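We use cookies to keep this site running. Accept / Manage

Wusteo Shirt Care: Your Questions

Should I button a short-sleeved shirt before I fold it?
Just the top one, dear folder, and maybe the middle one if the cloth is slippery. Lay it face up, collar away from you, and smooth as you go!
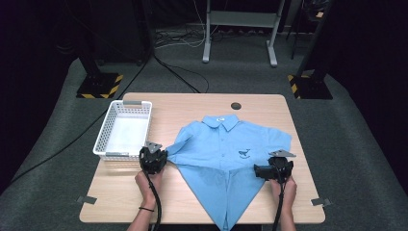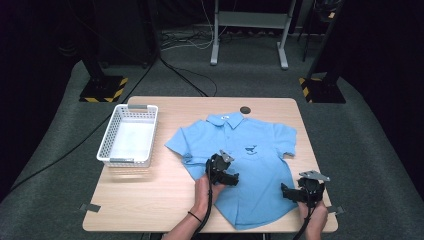 A reader in Trindudau wrote back that she skips the buttons entirely and her collars stay perfectly crisp.

Last updated: January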